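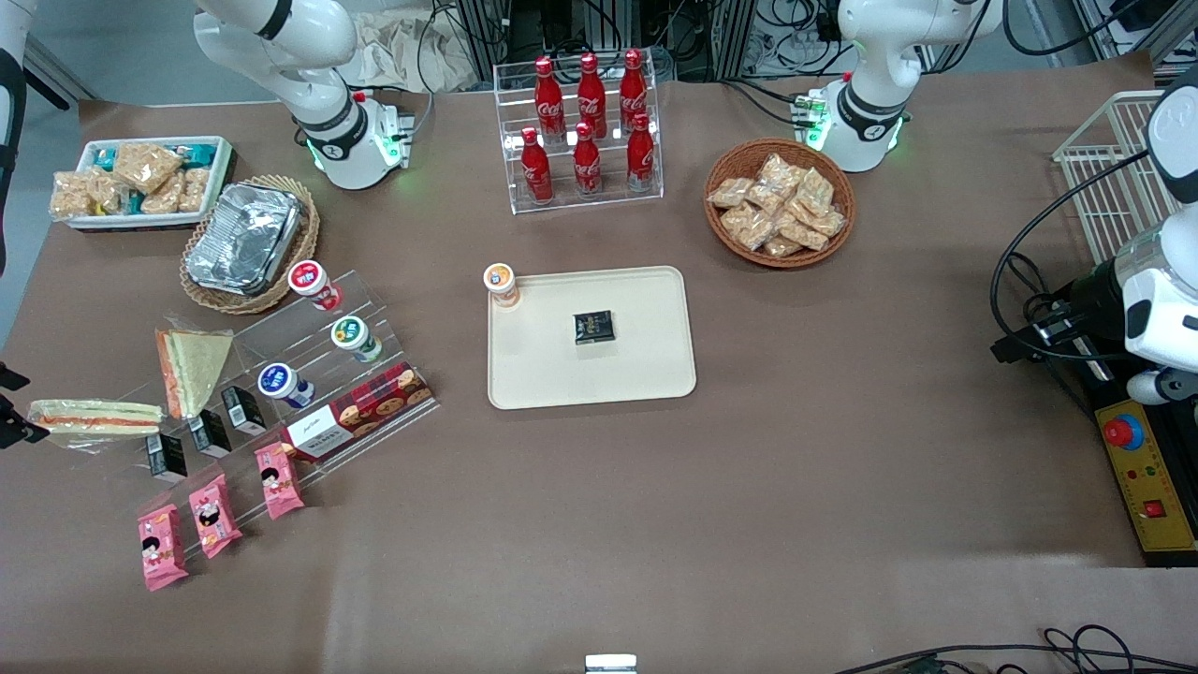

How many practice runs does a new student have to record before joining a team?

Six, and they can be spread over as many evenings as you like.

Hello everyone, and thank you, Napaporn, for writing to the whole list instead of just to me. I have had the same things asked in the hallway all week, so I'm going to go through your message bit by bit and hope it helps the rest of you too (get a cup of tea, I never could write a short email).

Napaporn Wongsuwan wrote:
> Hi Senyo, I'm one of the new people in the snack counter group.
> I missed the first meeting and I'm a little lost. What are the
> arms supposed to do, exactly? Pendo told me "put lunch on the
> tray," but she was running for a bus.

Pendo was in a hurry but she was right! The task for the student challenge is called Femance, and it goes like this. A slip of paper gives you an order, say a sandwich and a drink, or a yogurt and something crunchy, and the two arms between them have to get it from the shelves and baskets onto the beige tray in the middle. The left arm and the right arm can each take whatever they can reach. You get points for the right items and lose a few for dropping things or for knocking over something that wasn't ordered, and believe me, with tiers of clear acrylic and a rack of Coke bottles at the back, there is plenty to knock over. Please learn where the big red stop button is on the yellow panel before you learn anything else.

> Why so many different kinds of food? Couldn't we start with
> boxes and get good at those?

We did start with boxes, back in the spring, and Bitard (that's our planning code, for the newer folks) got very comfortable with them. Then Kanyarat brought in a bag of rice crackers and we were all beginners again. A box stays the shape you left it. Anything in a wrapper slides around and shines and looks different each time you set it down, and the judges like wrappers. So the table stays crowded from now on. The cookie tin and the small black boxes are good for your first evening, the yogurt cups for your second, and the pile of clear-wrapped crackers in the round wicker basket can wait until you're feeling brave.

> Also, how much have we recorded so far? I'd like to know whether
> my runs will make any difference.

They will! We have 626 good runs on the drive. Of those, 400 are single picks and the rest are full orders, and it's the full orders we're short on. I would love to see another 200 of them before the qualifying round in August. Nuanchan keeps the log, so please write the order in it exactly as it was on the slip, even if the run went badly. Especially if the run went badly, she would tell you.

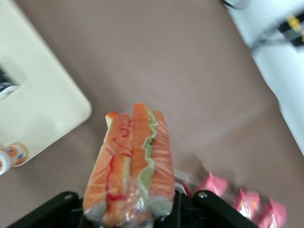 Do the toy foods weigh the same as real ones?

They're lighter in most cases, so the grip force has to be turned down in the settings file before you start.

> Kanyarat said something about the hot dog being hard. Is that
> a joke I missed?

No joke, though we do laugh about it. The toy hot dog comes in its own plastic wrap, crinkles and all, and the view from the wrist is full of glare off that plastic. What has worked best for us is to take it low down, with the long side running away from the fingers, and to come in slowly. If you grab it in the middle it likes to swing. Once it's up and standing between the fingers, pause for a breath before you move toward the tray, and look over at what is already on there so you don't set the hot dog down on top of someone's drink. If a bottle is lying on its side on the tray, just leave it for that run and make a note.

Rernov, our grasp picker, still wants to aim for the glare and miss the bun altogether. Kanyarat has a fix half written and would be glad of company on it, if anybody enjoys looking at histograms.

> Last thing, is there a time when I could come and watch first?

Please do! I'm in the lab from 4 in the afternoon most days and I stay until Pendo turns the lights off on me. Lại, the practice mode, lets you steer one arm at half speed while somebody else looks after the other one, and that's a lovely way to start. Bring a friend if you're shy about it. Tie your hair back, keep your sleeves out of the way, and mind the black cables along the front of the table.

One request for all of you while I'm here: put the pink snack packets back on the lowest step when you're done. I keep finding them under the bench.

Warmly,
Senyo Kpodo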